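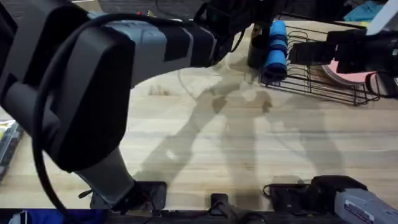
Why Do We Put Dishes in a Rack?

Have you ever washed a plate and then looked for a place to put it? If you lay it flat on the table, the water stays under it. After one hour the top is dry, but the bottom is still wet. A dish rack solves this problem in a very simple way.

A rack is made of wires with spaces between them. The plate stands on its edge and the water runs down. This happens because of gravity, the same force that pulls your ball back to the ground. At the lowest part of the plate the water collects in a drop, and when the drop is heavy enough it falls.

But some water does not fall. It holds on to the plate in a thin layer. This water has to go into the air, and we call that evaporation. Very small pieces of water, too small to see, leave the plate and mix with the air of the kitchen. For this, the air must be able to reach the plate from both sides. So leave a space between two plates, even if you are in a hurry.

What about wood?

Wood was once part of a tree. Inside the tree there were many tiny tubes which carried water up from the roots to the leaves. When the tree becomes a table or a spoon, the tubes are still there, but they are empty. The lines that you see in wood are called the grain, and they show you how the wood grew.

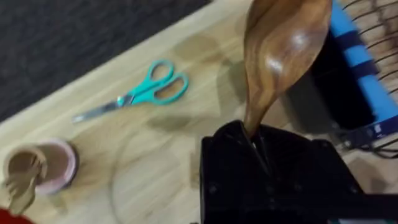
A big wooden spoon with dark and light streaks in its grain.

When you wash a wooden spoon, a little water goes into the wood. The wood gets slightly bigger, and when it dries it gets smaller again. If this happens too fast, or if the spoon lies in water the whole night, the wood can crack. A metal spoon doesn't drink water at all, so you can dry it with a towel and put it in the drawer immediately. The wooden one needs more time.

Here is how to take care of it:

Wash it with warm water and a little soap.
Wipe it with a towel.
Stand it in the rack with the handle down.
Wait until the next day before you put it in a closed drawer.

Try it yourself

You need two small plates that are the same, a rack and a clock. Ask an adult if you may use them. Wet both plates under the tap. Put one in the rack and lay the other flat on the table. Look at them every few minutes and write down what you see - don't forget to lift the flat plate and look under it!

Kagiso Magagula tried this with her class in June. The plate in the rack was dry after 58 minutes. The other one still had a wet ring under it after 168 minutes, and then it was time to go home. Your numbers will be different, because every kitchen has different air. On a rainy day everything dries more slowly - the air is already full of water and can't take much more.

New words

Gravity: the force that pulls things down.
Evaporation: when water goes into the air.
Grain: the lines in wood.

Written by Elmarie Magagula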